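Larnent, bedroom set, February, 2:10 pm

Hand grippers again, cloth folding + pillow moves. Trinh and me swapping. 22 takes kept, 7 tossed (tracking lost when the gripper tips down too close to the bed).
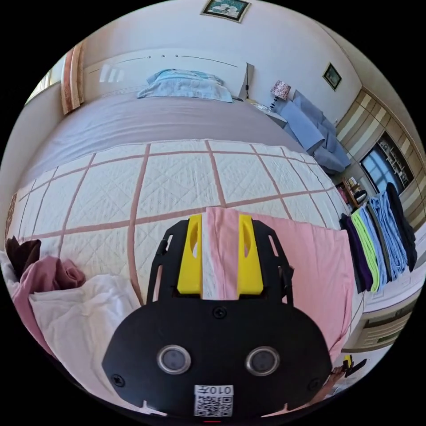
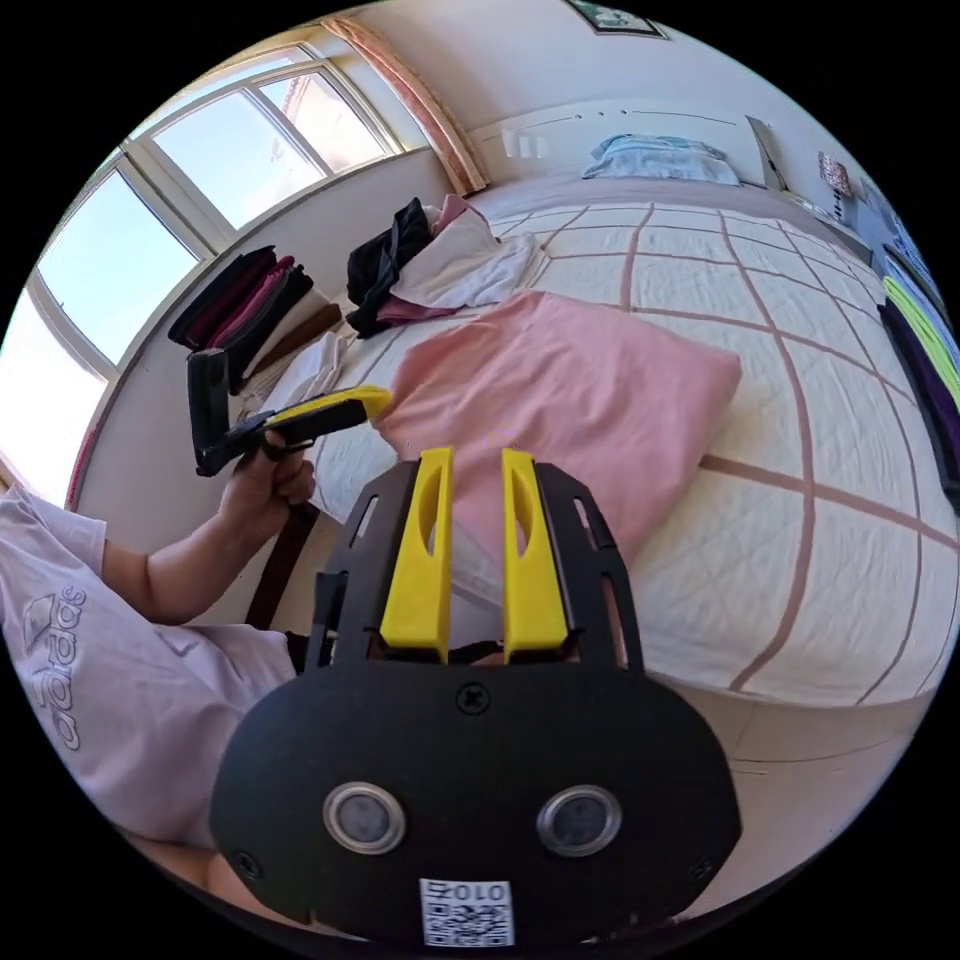 Bedroom takes, yellow fingers. First one pinching the pink cloth, second one at the pink pillow.

- slow the close, we snap shut way too fast
- pillow: approach from the side, not from above. Solange agrees
- left gripper clock drifts, 70 ms by the end. Resync evry 5 takes?
- ask Tsutomu re replay on the arm

Clothes piles stay put til tomorow.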